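3.2 What lives on the counter

I went into this part of the study expecting to write about drawers. Linnea Nordin and I had spent most of July asking people in Helldale where they keep things, and drawers were what they wanted to show us. But the counter kept stealing the conversation, so I gave in and gave it a section of its own!
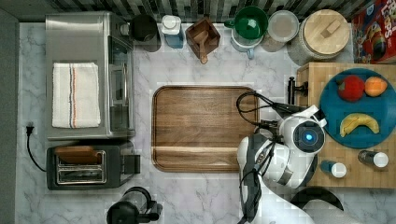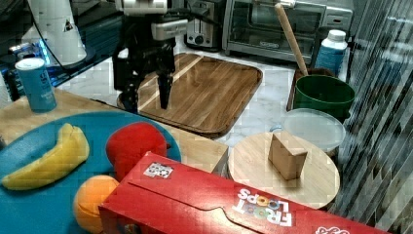
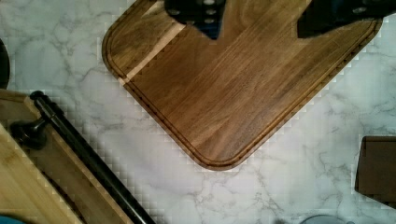 Figure 2. A wooden cutting board on a marble-patterned countertop, in three views.

What I love about this counter (and I did go on about it to Linnea) is how much of it is given over to the board. In the first view the toaster oven and the containers keep to the side and the back, and the middle belongs to one big rectangular piece of wood with a raised rim. The fruit gets a plate on a second board -- a butcher-block one -- off to the right. We call this a "held" space in our coding: a spot that stays taken even when there's no food on it.

The third view shows the groove that runs just inside the edge, and the pale strip along one side. Those details matter for us more than I'd have guessed. People in our interviews talked about grain and color far more than size, and a good-looking board was the one they said they'd leave out. Plain plastic ones went in the cupboard.

The tops of appliances are the other thing I'd flag. A folded towel lies on the toaster oven in the first view, and we coded that as "perched" storage. Agnes Dalen argued for folding perched into held. We tried it on 60 of our 300 counter notes, disagreed on 2 of them, and kept the codes separate.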